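Frequently asked questions about our bag repair and re-use service

Welcome, and thank you for stopping by! We get a good many emails asking much the same things, so we've gathered the answers in one place. If yours isn't covered, please do write to us and one of the team will get back to you, usually within a day or two.

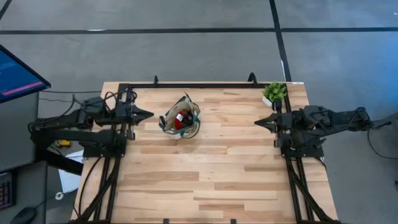 Fustham Mending Club, Bags and Soft Goods Team

What sort of bags can I bring?
Almost anything made of cloth: totes, shoppers, rucksacks, satchels, the old gym bag you can't quite part with. We don't take leather, I'm afraid, as it needs heavier needles than ours, and the same goes for hard suitcases.

How much does it cost?
Members pay nothing for the work itself, only for any new parts. Non-members pay £16 a bag, however many little jobs it needs, so do have a good look for loose threads before you come in.

My handle has come away on one side. Is it worth saving?
Very nearly always! Handles go at the stitching long before the webbing wears out, and a neat box stitch with a cross through it will generally hold for years. If the cloth underneath has torn, we'll put a patch behind it first.

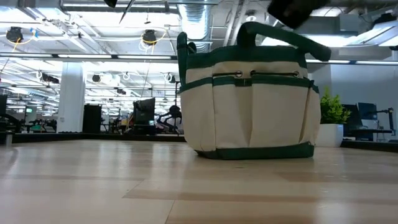
Fustham, September 2026

Can you replace eyelets and elastic cord?
Yes, both. We keep brass and nickel eyelets in the common sizes, and black cord by the metre. If you would like a particular colour, bring your own and we'll happily fit it.

Can I wash my canvas bag in the machine?
We'd rather you didn't, especially if it has a coloured trim, which may run into paler cloth. Sponge it with cool water and a little plain soap, then dry it flat and out of the sun. Annunziata Sorrentino, who runs our Gatti workshop, swears by an old towel rolled up inside to keep the shape.

How long will I have to wait?
Most repairs are ready in a fortnight. We had 54 bags waiting after the April open day and it took us rather longer to get through those, so thank you to everybody who was so patient with us.

Can I give you bags I no longer want?
Please do, as long as they're clean and dry. We mend what we can and pass them on, and the rest we cut up for patches and pockets.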